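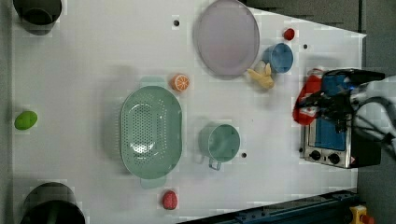 4.2. Tareas de cocina sobre mesa

Figura 3. Puesto de la tarea de recogida, vista cenital. La pinza sujeta un objeto rojo y blanco junto al horno de sobremesa; sobre el tablero quedan el plato, el escurridor, dos recipientes para beber y varios alimentos de juguete.

La segunda batería de pruebas evalúa si una política entrenada por imitación puede ordenar una superficie de cocina sin intervención humana. El puesto se muestra en la Figura 3. El tablero es claro y liso, lo que favorece la segmentación por color, pero el escurridor perforado y el plato de borde poco elevado ofrecen escasas zonas de agarre cuando se accede a ellos desde arriba. El horno limita además el espacio de maniobra en el lado derecho de la mesa.

Cada episodio comienza con una instrucción en lenguaje natural que designa un objeto y un destino. La política se ajustó con 1000 demostraciones teleoperadas, recogidas en las instalaciones de Stukgate, y se comparó con el planificador clásico Irkance, que recibe la misma instrucción ya traducida a coordenadas. Los operadores no reponen los objetos caídos durante el episodio. Un intento se considera logrado si el objeto descansa en el destino y ningún otro ha salido de la mesa.

La política completó el 78 % de los episodios con alimentos de juguete y el 57 % de los episodios con vajilla. La diferencia se concentra en el plato. Cuando la pinza se aproxima en vertical, los dedos resbalan sobre el borde y el plato gira sin levantarse. Una aproximación lateral resuelve parte de los casos, siempre que no haya otro objeto apoyado contra el borde. Con las tazas, el error más frecuente fue el vuelco al depositarlas.

Los objetos deformables merecen mención aparte. El agarre inicial suele ser correcto, pero el material cuelga de la pinza y puede tocar elementos vecinos durante el traslado. El modelo no estima esa parte colgante y planifica como si la carga fuera rígida. En 21 episodios el contacto desvió la trayectoria lo suficiente para activar la parada por fuerza.

Estos resultados no permiten afirmar que el sistema pueda ordenar una cocina doméstica. Los alimentos de juguete no se aplastan ni manchan, y la iluminación se mantuvo constante. Shehata y Naidoo, en un montaje similar, observaron una caída marcada del rendimiento al cambiar de vajilla, efecto que aquí no se ha medido. La sección 4.3 repite el protocolo con utensilios ausentes del conjunto de entrenamiento.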